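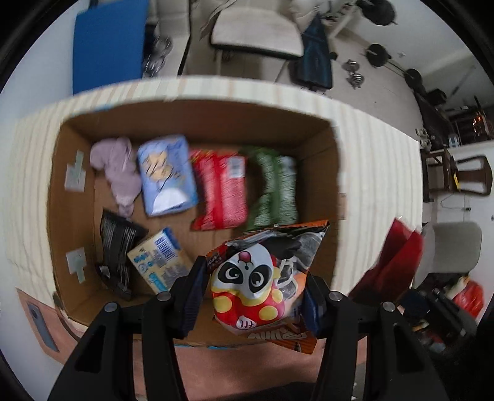
Chapter 4
Gathering and Recording Requirements

Business application software begins with an agreement about what the software must do. That agreement is seldom complete on the first day of a project, and the people who hold the necessary knowledge are often spread across several departments. Even a plain item of stock shows how much must be settled before a screen can be designed. An orange snack bag printed with a cartoon panda in a red outfit with yellow dots may be called "the panda bag" by the clerk who shelves it, while the purchasing office knows it only by a supplier code and the accounting office knows it only as part of a product group. Each of these names is correct for the person who uses it. The analyst must decide which of them the system will store, which it will display, and which it will accept when a user types a search.

This chapter describes how requirements are gathered, written down, checked and approved. It assumes that the student has read the earlier material on project roles and is able to tell a functional requirement from a technical one. The chapter does not cover database design, which is treated separately, although several of the exercises prepare the ground for it.

Terms introduced in this chapter: requirement, stakeholder, source document, business rule, exception, sign-off, change request, traceability table.

4.1 The Zavala Case

The sections that follow refer to a single case. Zavala is a regional wholesaler of packaged foods with 21 branch stores. Its head office replaced a set of spreadsheets with an order and inventory system supplied by Hultia, a software firm that serves mid-sized distributors. The project was led on the Hultia side by Narendra Ahuja and on the Zavala side by Karim Issa, the operations manager.

At the first meeting, Zavala presented a list of 102 requests collected from branch managers. Many of the requests described the same need in different words. Others described a solution without stating the problem behind it. One branch asked for "a bigger search box." When the analysts visited that branch, they found that staff were pasting long product descriptions into the search field, and the existing tool did not accept partial names. The requirement was finally recorded as follows: "The user shall be able to find a product by entering any part of its name, its supplier code, or its barcode."
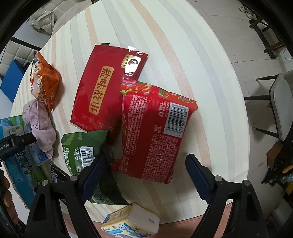
The revised wording can be tested. A tester may enter part of a name, a code or a barcode and observe whether the correct product is returned. The original wording could not be tested in any useful way, as no person had said how large the box should be or what would be gained by enlarging it.

4.2 Sources of Requirements

Requirements are drawn from four main sources.

Interviews. The analyst speaks with the people who perform the work and with those who supervise them. Where possible these interviews are held separately. Supervisors tend to describe the procedure as it was written, and staff tend to describe it as it is carried out. Both accounts are needed.

Source documents. Order forms, invoices, delivery notes and printed reports show which data the organization already collects. In the Zavala case, the delivery note contained a field labeled "Ref 2" that was left blank at most branches. The analysts kept the field in their notes until its purpose had been confirmed with the accounting office.

Observation. The analyst watches a task from start to finish without interrupting it. Notes should record the time taken, the tools used and every point at which the worker stops to ask for help.

Existing systems. Zavala exchanged order files with Cluvard, a freight scheduling package. The file layout set limits on the length of product names and on the characters permitted in them. Limits of this kind are requirements, whether or not a user has asked for them.

4.3 Writing a Requirement

A written requirement should state one need only. It should name the user or the system that acts, use the word "shall" for anything that is mandatory, and avoid terms such as "fast," "easy" and "flexible" unless a measure is given. Each requirement receives a number that is never reused. If a requirement is withdrawn, its number remains in the table with a note giving the reason and the month of the decision.

The product list loaded for the first Zavala trial in August held 753 records. Before loading, each record was compared with the naming rule set out in the requirements table. Records that did not meet the rule were returned to the branch concerned for correction, and the corrected entries were entered in the change log under the name of the person who approved them. The form used for this purpose is discussed in Section 4.4, together with the sign-off procedure.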